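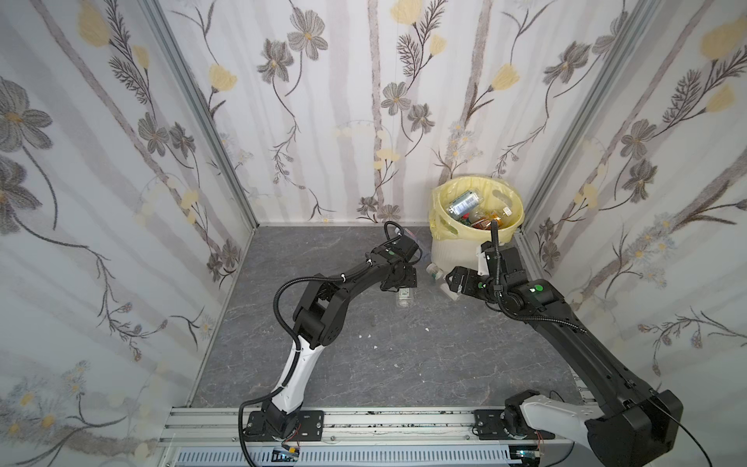

June 18, 2024

Tidying corner, bottles and scraps. Notes for me and for Guadalupe, who gets the corner next.

Started with the Prarov liners again. I still don't see what we gain from them. The claim on the roll is that the edge grips the rim by itself. It folds over the rim all right, same as any bag folds over any rim. Grip is another matter. Pulled on one side with two fingers and the whole fold slid down on that side. Did it again with the old Loltton liners from the shelf and got the same thing. So much for that. A rubber band would beat both and costs nothing.

The yellow is see-through enough that you can tell from outside how full the bin is. Fine, I'll give them that one.

Bin position. Back right corner, as agreed. I was against it and I'm still half against it. The argument was that two walls keep it from being shoved around, and that part holds up. But anything that misses the opening drops at the foot of the bin and stays there, and then you have bottles lying against the base in the worst place to get at them. White bottle on its side, clear one in front of it, hardly any room to get hold of either without bumping the bin. Palacios wrote in the plan that the corner "reduces floor clutter." I would like to know what that was measured against.

Suggest we try it one hand's width out from the back wall. Not more, or we lose the support.

Floor. The gray marble pattern is the part I'd change first. The veins are light and the scraps are white, and from standing height a small scrap and a bit of vein look alike until you stoop. I checked the floor on June 14, called it clean, and found a scrap when I wiped it down. Somebody will say the pattern makes it realistic, since plenty of kitchens have a floor like that. Maybe so. I'd still want one plain dark sheet to compare with before believing any of our "floor clear" ticks. Went back through the log: 246 entries, and the floor box is ticked on nearly all of them. I don't trust that number and neither should anyone else.

Same complaint, smaller, about the wallpaper. Flowers on three sides. It doesn't get in the way of anything down on the floor, it's just busy. Leave it.

Bottles. The small clear one with the green label is the one that tips over if you breathe on it. Full-size ones are better behaved standing up and worse lying down – they roll. Caps on or off makes a difference to the rolling and we have never written down which. Starting now: caps on, all of them, every time.

Sorting. The tidying sheet says bottles and wrappers go in together. Guadalupe Serrano asked last week why we don't keep the plastic apart, and I had no good answer except that there's one bin. Tramdale offered us a second, narrower one. I'm not keen. Two bins in that space means no floor, and the floor is where the work is. If we want them sorted, do it afterward at the bench.

Emptying. The rule is to change the bag when it's full, which means nothing, because everyone's full is different. A light wrapper sitting on top of bottles doesn't sink, it just perches there and then goes over the side with the next thing. I'd rather change it early and waste some liner. We have 17 Prarov left. When they're gone I vote we don't reorder.

To do:
– rubber band on the rim, see if the fold stays up
– bin out from the back wall, ask Palacios first
– plain floor sheet, check the offcuts
– write "caps on" on the sheet
– floor check stooping down, from the side, not standing

Scraps: we use torn paper for these and the sizes are all over the place. Cut a new set of 14, same size. Old ones can go in the bag.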